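Equipment Planning for Robot Projects
Handout 4, L. Cordier
20 Jul 2018

Today is my favorite topic in the whole course: spending money before we've spent it! Bring your draft budgets, however messy.

Start with the task. Write down what the machine has to pick up, where it sits and where it goes. Then price the gripper, and only then the arm. Most teams do this backwards (mine did too, on the Jacquet project) and end up with a lovely arm and nothing left for fingers.

Hand-held grippers
These deserve their own line in your plan. A person carries the gripper through the job, and you learn what the fingers can manage before you commit to an arm. Kitchens are great for this – paper, plastic and foil all within reach, and plenty of clutter to work around.

Sample lines, Utard plan
Hand-held grippers, 2 at 300 each: 600
Arm deposit: 2,000
Spare finger pads: get a quote
Mounting hardware: get a quote

Do not leave the quote lines blank in your final version. Pads wear, and Rikedex and Grakex ship them on very different schedules, so ask both for lead times as well as prices. The Utard order went in late in March and we felt it for weeks.

For next class
Pick one household chore and budget it twice, once with hand-held tools only and once with an arm. I can't wait to see these!
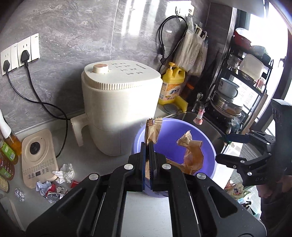
Put both versions on a single page, with the totals side by side, and circle the line you trust least – we'll start the discussion there.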